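4.2 Access to documents and the repayment of travel costs

The second set of interviews dealt with what happened after a person had been helped to return home by a consular post. Of the 1105 case records opened to us, 1027 held enough detail to be coded. The rest were missing either the age of the applicant or the outcome of the request, and were left out of the counts that follow.

In 435 of the coded cases the applicant signed an undertaking to repay the fare. The wording of the undertaking changed twice during the period studied, but its main terms did not. The applicant agreed to pay back the full cost of travel, to give a home address, and to accept that a new passport could be refused while any part of the debt was unpaid. Officers in the Unley office told us that they read the terms aloud before asking for a signature. Applicants remembered this differently. Several said they were handed the form at the airport and had a few minutes to look at it.

Young applicants were treated in much the same way as adults. There were 51 cases in which the person was 16 or 17 at the time of signing. Yu-na Joo, who coded these files, found no note in most of them to show that a parent, guardian or social worker had been asked to countersign. Where a note did exist, it was usually short and gave no reason for the decision.
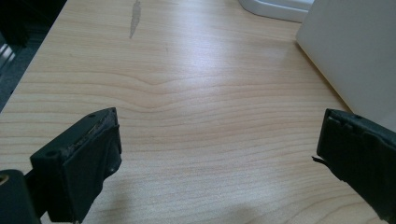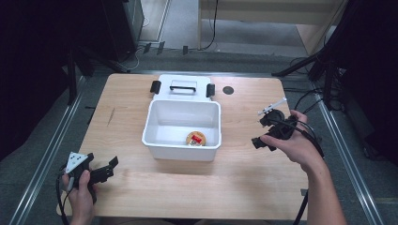

Figure 3. Light-coloured wooden surface (first view); open white storage bin on a light-coloured wooden table (second view).

The effect of an unpaid debt was felt mostly through the passport. Applicants who had left a family home under pressure often had no other form of photo identity, and the lack of one made it harder to rent a room, open a bank account or start a college course. One young woman interviewed at the Gittins advice centre had been turned down by two landlords before a support worker wrote a letter on her behalf. She had made three payments towards the debt and then stopped when her hours at work were cut.

Advice workers disagreed on how far the debt itself put people off asking for help. Those at Gittins thought it mattered a great deal, and said that callers often asked about money in the first conversation. Staff at the Clirnuven helpline put more weight on fear of the family being told. We cannot settle this from the case records, which cover only people who did go on to make a request.

Repayment was slow in all age groups. The files do not always show whether a debt was written off or simply no longer pursued, and we have kept the two together under a single code. Section 4.3 looks at the smaller group of cases in which a charity met the cost of the fare and no undertaking was signed.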